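Monday, 9:40 am
By Elba Sepúlveda
To: Lumanlan pattern drafting list
Re: Seam allowance on inside corners

The Vanville group wrote:

> We are cutting 52 appliqué shapes for the Morkton wall panels and the
> inside corners keep fraying after the first wash. We use a 1/4 inch
> turned edge everywhere and clip to the stitching line. Should we go to
> a wider allowance, or give up on turning and satin stitch over a raw
> edge? Fabric is a midweight quilting cotton, no fusible. Thread is
> 50 weight cotton. Machine is an older Trinum with no stitch memory.

A wider allowance will not help. At an inside corner the amount of cloth holding the edge is set by the clip, and the clip runs to the same point whatever width you start with. With a 1/4 inch allowance clipped to the line you have zero threads of margin at the corner. With 1/2 inch you still have zero, plus more bulk to fold under.

Two changes are worth testing before you abandon the turned edge. Stop the clip two threads short of the line and let the fold pull slightly. On quilting cotton the pull presses out in most cases. Then put a small dot of seam sealant at the end of the clip and let it dry before turning. Test the sealant on scrap first, as some of them darken pale fabric for good.

Grain also matters more than the list archive suggests. If one leg of the corner is on the straight grain and the other is on the bias, the bias leg will ravel less but stretch more, and the corner will drift off the drawn point. I rotate the template until neither leg is within a few degrees of true bias. This wastes some fabric. On a run of 52 it is a small amount if you nest the shapes head to tail. 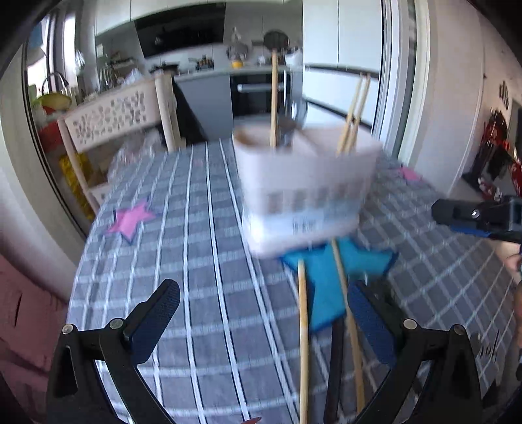 Stitch width is the other half of the question. If you do go to satin stitch over a raw edge, set the width so the inner swing of the needle lands well inside the shape and the outer swing just clears the cut edge. Too narrow a column pulls off the edge as a strip, usually in the wash. Thread color is a separate choice and does nothing for strength. A star is the usual test piece because it has both kinds of corner, and either color scheme will do: the blue star with a darker blue edge keeps the border quiet, while the pink one outlined in dark blue makes any wobble in the line easy to find. For checking a new setting I prefer the second kind. For finished work I use a closer match.

At the outer points, taper the width over the last few stitches and pivot with the needle down. At the inner corners, sew past the corner by one stitch width, stop with the needle down on the inside, pivot, and continue so the second leg overlaps the first. Without stitch memory you will be turning the width dial by hand – slow, but it can be done evenly with practice. Mark the start and end positions of the dial with tape.

Stabilizer: tear-away is fine for panels that will hang. For anything washed often I would use a cut-away and trim it close. The fraying you describe after one wash may also be partly shrinkage, if the shapes were cut from unwashed cloth and laid on a washed ground. Your message does not say. If they differ, wash both the same way before cutting any more.

I can send the corner template to anyone who wants it. It prints at full size on letter paper – check the 2 inch bar with a ruler before cutting, as some printers scale to fit by default.

Elba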